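How to Host a Bake-Along Watch Party

If your friends love a TV baking contest as much as mine do, sooner or later one of you is going to say, "We should bake along with this!" Say yes. We've been doing it every Friday in the season at my place in Clestley, and it's the nicest evening of my week, even when the sponge sinks.

Start by picking your show. We follow Istholm Bakes, where each episode has one theme and three rounds, but any contest with a weekly theme will do. Look up the theme a few days ahead and choose one bake for everyone to try at home. Just one! We did all three rounds the first week and didn't sit down until the credits.

Next, settle the rules and send them out in a single message, so you aren't answering the same question all week long. Ours are short. Bake it yourself, spend no more than you would on a normal cake, and bring it on a plate you don't mind leaving behind. Store-bought pastry is allowed, but you have to own up to it before the tasting. 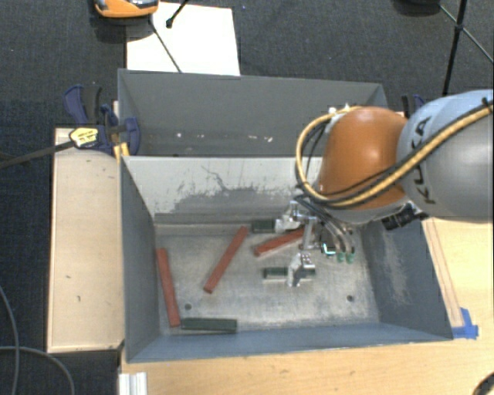
Set your start time with the oven in mind. If the show begins at 8, ask people to come at 7:15, and have the tea made and the plates numbered by then. Numbers matter more than you'd think — once people know whose tart is whose, they all turn terribly polite. I stick a little paper number under each plate and keep the list in my apron pocket.

Do your tasting in the ad breaks. Cut pieces small, about two bites, and give everybody a card with two scores on it, one for looks and one for taste, each out of ten. Add them up when the episode ends. Our record is 124 points, for a plum and almond loaf that I still think about.

You'll want a prize, and it should be a bit silly. We pass around a dented cake tin with the winners' names painted on the lid (mine is on there twice, thank you very much).

Last of all, ask guests to bring a box for leftovers. Any that stay behind go in my freezer, wrapped twice and labeled, and they come out again for the final.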